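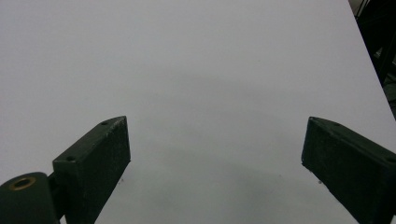
A soft gray shadow across a pale surface.

The Grumoveck Survey of Belief

The Grumoveck Survey is a poll about faith and churchgoing in the valley towns of Toltby and Ochoa. I've been keeping up this entry for a while now, mostly because I love the thing (and because I answered it once, badly, over the phone during dinner).

Background

Melquiades Palacios started it in February, working out of a rented office in Ochoa. He wanted to know how often people prayed at home, a question the older Lumusari poll had never asked. The first round reached 2172 adults and ran to 114 questions – way too many, if you ask me! Later rounds were a lot shorter.

Findings

The second round came out in September 2021. More than 7 in 10 people in Toltby said they prayed outside of services, even though plenty of them hardly ever attended one. Ochoa came in lower, and folks there still argue over whether "spiritual" should have been its own answer.

Methods

Calls go out on three evenings, in English and Spanish. Weddings and funerals don't count as attendance, so my own answer was "never."

See also: Lumusari poll; Religion in Toltby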